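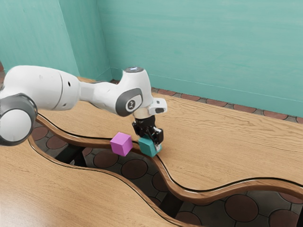
Can Robots Do Our Chores Yet?

By Jocelyn Abella

Some robots already do chores. A robot vacuum can clean a floor while you are at school. A dishwasher is a kind of machine helper too, and so is a washing machine. But you still have to load the dishwasher, and somebody still has to fold the clothes. Why can't a robot do those parts?

The short answer is that some robots can do some of it, slowly, and with mistakes. Read on for the long answer.

Picking things up is hard

Try something. Put a block on the table and pick it up with two fingers. It probably took you less than a second. Now think about everything you did. You looked at the block and knew how far away it was. You moved your arm without hitting anything. You opened your fingers wide enough, closed them, and squeezed just enough to hold on. When you lifted, your fingers could feel whether the block was slipping.

A robot arm has to do all of those steps too. Many robot arms have a gripper where you have a hand. A simple gripper has two fingers that open and close. It can hold a block quite well, since a block has flat sides and doesn't change shape when it is squeezed.

Socks are much worse. A sock can be flat, rolled up, inside out, or tangled up with another sock. Every time you drop it, it lands in a new shape. A robot that learned to pick up a flat sock may not know what to do with a crumpled one.

Why robots practice with blocks

Blocks come first for the same reason you learned to print letters before you wrote stories. Once a robot can pick up a block and put it where it should go, the people who build it can try harder things, such as cups, spoons, and boxes of crackers.

Even with blocks, there are ways to make the job harder. Two blocks can be set close together, so that the gripper has to close on one without pushing the other. A block can be tilted. The table can have a curved edge or a gap in it, which leaves less flat space to put things down.

Practicing inside a computer

A lot of robot practice is done in a simulation. A simulation is a pretend world made by a computer, a bit like a video game. It has a pretend robot, a pretend table, and pretend blocks. The computer works out how each thing should move, fall, or bump.

This saves time. If a pretend block falls on the floor, the computer can put it back right away. If a pretend arm crashes into a pretend table, there is nothing to fix. A computer can also change the room, the colors, and the shape of the table between one try and the next.

There is a problem, though. The pretend world never matches the real one exactly. Real blocks can be sticky or dusty. Real lights make shadows and shiny spots. A robot that does well in a simulation still has to be tested in a real room, and it often does worse there at first.

One robot's report card

A small workshop in the town of Asine has been testing a chore robot called Plodanance. It is a single arm on a heavy stand. In May the team gave it 1,295 tries at different jobs over several weeks and wrote down each result.

Blocks were its best job. It was asked to move a block from one side of a table to the other 100 times, and it missed six of them. Most of the misses came when two blocks were touching.

Laundry went badly. The team used 544 of the tries on socks and small towels, and fewer than half of those ended with the cloth in the right basket. Sometimes the gripper closed on nothing. Sometimes it picked up two socks together and didn't notice.

It was also slow. Plodanance needed longer to clear one tray of dishes than most children need to clear the whole table.

What about stores and warehouses?

Robots have an easier time in places that are built for them. In a warehouse, the shelves can be the same height and the boxes can be the same size. The floor is flat, and there are no toys on it. Robots in places like this already move boxes and carry shelves.

A regular store is harder. People walk around, a jar gets left on the wrong shelf, and a bag of chips bends when you grab it. Some stores have robots that roll down the aisles and check what is missing from the shelves, but people usually do the restocking.

So, can they do it yet?

Vacuuming a floor: yes, mostly. You may have to pick up cords first.

Moving a block or a box: yes, if the place is set up well.

Loading a dishwasher: sometimes, slowly, and with a person nearby.

Folding laundry: some robots can fold a towel or a shirt, but a mixed pile is still very difficult.

Cleaning up your whole bedroom: no. A robot would need to find each thing, know what it is, pick it up safely, and know where you keep it. For now that one is your job.

Words to know

Gripper – the part of a robot arm that grabs and holds things.

Joint – a place where the arm can bend or turn, like your elbow or wrist.

Simulation – a pretend world made by a computer, used for practice and testing.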